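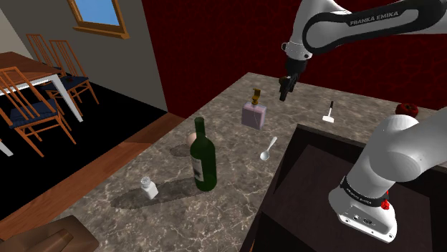
Figure 3. A simulated kitchen scene used for teleoperated demonstrations, with the arm above the counter and the gripper closed.

4.2 Collecting demonstrations by remote control

All demonstrations in the simulated kitchen were given by remote control. The operator holds a six-axis input device in the dominant hand and drives the pose of the gripper; a foot switch opens and closes the fingers. Joint motion is left to the inverse kinematics solver described in Section 3.1, so the operator never commands the elbow directly. This choice had a cost. In scenes with the arm mounted close to the counter, as in Figure 3, the solver sometimes settled on an elbow pose that brought the upper links near the wall, and the operator had to back off and approach again.

Each scene holds a mix of tall, small and flat objects on a single surface. In Figure 3 a wine bottle stands near the middle of the marble counter, with a salt shaker close by and a small spoon lying further back. The mix is deliberate. A bottle can be grasped from the side with wide margins but is easily tipped on the approach. A spoon lies low enough that the fingertips must come within a few millimeters of the counter, and most failed grasps in our data are of this type. The operator was given one target object per episode and was told to leave the others where they stood. Episodes in which another object was moved by more than 2 cm were kept but flagged.

Four operators took part. Two of them (K. Petek and E. Lenihan) had used the Hayes interface before; the other two had not, and received a practice period of 70 minutes before recording. We collected 473 episodes in total, of which 211 came from the two new operators. Success was judged by the simulator: the target had to be lifted clear of the surface and held for two seconds. Under this rule 85 episodes failed. We did not discard the failures, as the filtering stage in Section 4.4 uses them as negative samples.

Two views of the scene were shown to the operator, a fixed view from across the counter and a second view attached to the wrist. In pilot sessions held in March we offered only the fixed view. Operators then judged depth mainly from cast shadows, and they asked for shadow rendering to be restored when we turned it off to save time. With the wrist view added, shadows mattered less for small objects, though they were still used when lining up with tall ones. Shadow rendering was left on for all reported episodes.

The recorded signal consists of the gripper pose, the finger opening, the joint angles and the state of the foot switch, all sampled at 20 Hz. Raw operator input is stored separately. Pauses at the start of an episode, before the first motion, were trimmed automatically. Pauses in the middle were kept, since they often come just before a correction — a short stop above the object, then a small turn of the wrist — and removing them made the learned policy rush the last part of the approach.

We also tried hand guidance on a physical arm of the same type for a subset of the tasks. The operator moved the arm by its wrist and the joint angles were replayed in simulation. Side grasps carried over well. Top-down grasps of flat objects did not, because small offsets in the measured counter height were enough to leave the fingers above the object or press them into the surface. Correcting the height by hand for each session removed most of this error, but the procedure was slow, and these episodes are left out of the counts above. They are used only in the comparison in Section 5.3.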